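2 Dec 2018
Living room set, Karkik building
Present: me, Vidar. Bernadette on the phone for the last part.

Goal for the block was 600 episodes of soft stuff by the end of the month, and we are at 500 if you count the ones I would prefer not to count. Vidar counts them. We have agreed to differ until Bernadette looks at the rejects.

Started by going back over the September batch to see why the Nautiyal model is so sure of itself and so wrong. It has learned that fabric is something with an outline. Give it a cushion in the open and it's a genius. Give it a heap of gray knit and it reaches for the middle with great confidence and comes up with whatever the middle feels like giving. My guess is that we trained it on tidy people's laundry. The operators straighten things between episodes without noticing. I do it too, caught myself twice.

So, new rule for resets: drop it, don't place it. If it lands ugly, leave it ugly. Vidar's addition, which I am recording under protest, is that whoever smooths a wrinkle buys coffee.

The wrist views are where this matters most. From the head the arm can look nicely lined up while the wrist is already nose-down in cloth and has no idea where an edge might be.

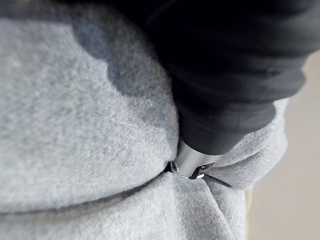 Wrist view, gray knit. Mostly fabric, with the arm at upper right and a bit of plain background on the right.

Labeling notes for this kind of view, before I forget again:

- "Contact" stays a judgment call from a still. Use the force trace. If the trace is missing, mark unknown and move on with your life.
- Shadows are not folds. The old Idine labels have a good many shadows outlined as folds, very neatly, with obvious care.
- Don't label which part of the garment it is unless you watched the whole episode. I had "sleeve" on one that later opened out into a hem.

Exposure on the wrist still bothers me. The pale cloth pushes toward white and the sleeve on the arm goes to solid black, so the interesting bit between them gets whatever is left. Tried 2 settings down and lost the knit texture. Put it back. Would take a flatter light over another evening with the exposure menu.

Then the sofa tasks. The list has 3: pick up the pillow, move the pillow along the seat, put the pillow back. "Back" is doing a lot of work in that sentence. Back where? Bernadette's spec says "natural position," and Vidar and I have different ideas about nature. He squares it to the armrest. I lean it. We now have both in the data, tagged by operator, and I suppose the model will tell us whose mother was stricter.

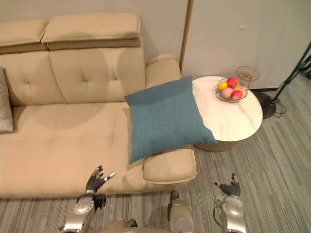 Head view, teal pillow at the right end of the seat, corner over the side table rim.

Kept that pillow pose as a start state. The overlap with the table is annoying in a useful way, as a straight pull to the right takes the corner across the marble-look top and toward the fruit. I want a few of those where the operator lifts first and a few where they back out to the left. No heroics near the basket.

Seat and hands are both easy to pick out from up there, pale leather against black fingers. Segmentation should have no excuse. It will find one.

Ilteck exporter: still stamps the head stream late compared to the wrist. Constant offset within a session, different between sessions, so it can be fixed per session if someone sits down and does it. Someone is me. Until then don't merge the two streams on raw time.

Bernadette's verdict on the rejects, by phone: keep failed grasps, bin the ones where the operator gave up and waited out the clock. She asked how many of those were mine. Bad line, couldn't hear her.

To do
- per-session offset script (me)
- relabel the Idine folds, at least the worst ones (Vidar)
- write down what "back" means, get B. to sign it
- more heaps, fewer cushions in the open
- coffee — I owe one already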